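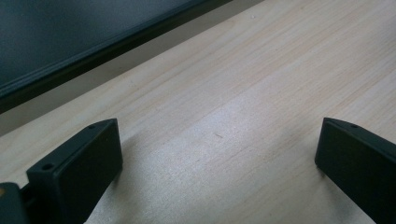

Kitchen table, pale timber.

January, 6.40 am. Rain gauge at the back fence read 4 mm, all of it after midnight. Tank level unchanged as far as I can judge from the dipstick. The Sheehan pump is still short-cycling. Pressure switch set back to the old value, no improvement, so I now suspect the bladder.

The meter at the bore read 2,063 at breakfast. Coralie Rewi wants the figures before the Pirkora road users' meeting and I have told her she will get them on paper. She would prefer a spreadsheet.

Drained the bladder after lunch and recharged it with the bicycle pump. It held pressure for 60 minutes, then began to drop — slow leak at the valve stem, I think. Ordered 2 stems from Dresard, the spare to go in the shed drawer.
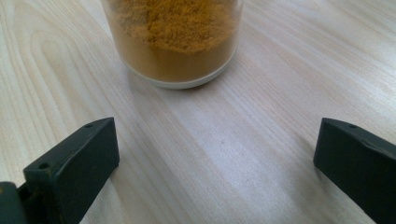
Yellow powder in the clear container, same table.

Dinner was lentils. Elsie Tipoki rang at 8 pm about the shared boundary line and her neighbour's trench, which has been dug to the wrong depth and will need to be redone before the pipe goes in. Offered her the long level. She will collect it in the morning.

Pump off at the wall overnight. Check gauge at 6.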